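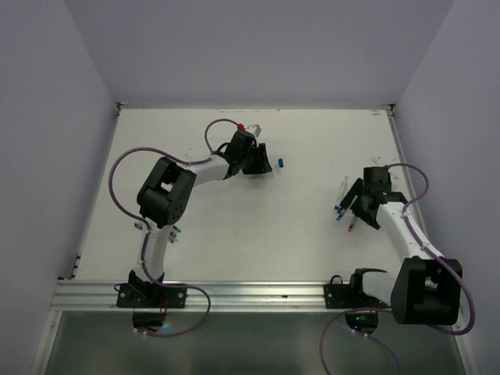 White Surface, Grey-Lavender Panels

Gallery: Benches and Enclosures
Home / Workshop / Gallery / Bench 5
Photo and notes: Mererid Powell
Posted 7th January

Bench 5 is the enclosed bench at the back of the Pakmont workshop, used for small-parts handling and color checks. The notes cover the top, the three panels and the small items kept with the bench. Paint and cleaning details are at the end, as several readers of the Bench 2 page asked for them.

Work surface
Plain white, rectangular, no printed grid. Positions are marked with removable tape when a job calls for it, and the tape comes off at the end of the shift.

Side and back panels
Three panels, left, back and right, all in the same plain grey-lavender. The color was chosen by Raíssa Vasconcelos from a set of nine test cards. A neutral grey was the first choice but looked green under the workshop lighting in the late afternoon.

Small blue cap
Lying on the white surface toward the far side. Blue is the easiest of the cap colors to find on this top. Yellow is the worst, and is now kept on Bench 2.

Translucent piece
Next to the cap, to its left – faint, marker-like, and close to the table in tone. Clear and frosted parts are the known weak point of a white top. Caradog Jarman has proposed a mid-grey mat for them. No mat has been ordered yet.

Shadows
Soft and grey on the white, as under the black gripper near the middle. A soft shadow is preferred for color checks, as a hard one hides the edge of a small part.

Front rail
Carries two black mounting plates with silver bolt heads. Wipe around the bolt heads with a dry cloth only. Liquid cleaner collects there and leaves a ring.

Purple cable
One loose run along each arm, with a small bright red connector at the upper end of the left one. Purple is easy to tell from the panels at close range, less so from the doorway.

Paint and cleaning

Panel color: Trullus interior, flat, mixed to the card. Ask for the card number at the paint desk. The tin label gives only the base.
Coats: 2, with a light sanding between them.
Touch-up: small brush, thinned slightly, feathered outward. A roller leaves a visible patch on a flat finish.
Top: damp cloth daily, mild soap once a week. Marker ink comes off with alcohol if it is caught the same day. Older ink takes more than one pass and can leave a faint stain.
Small parts: caps and marker bodies go back in the Alto tray, caps on the left, bodies on the right. The tray holds more than it needs to – please do not fill the spare wells with screws.

Reader notes

Kazuhiro Fukuda: Does the flat finish mark when a sleeve rubs against it? Ours went shiny at elbow height within a month.

Mererid Powell: Slightly, on the right panel. It was repainted in the same flat finish. Eggshell would wear better but gave a reflection on the top.

Miroslava Tymoshchuk: The card set is in the second drawer of the paint cabinet again. One card is missing, a pale blue, and should go back there if found.

More in this gallery: Bench 2, Bench 9, Paint cabinet, Tray inserts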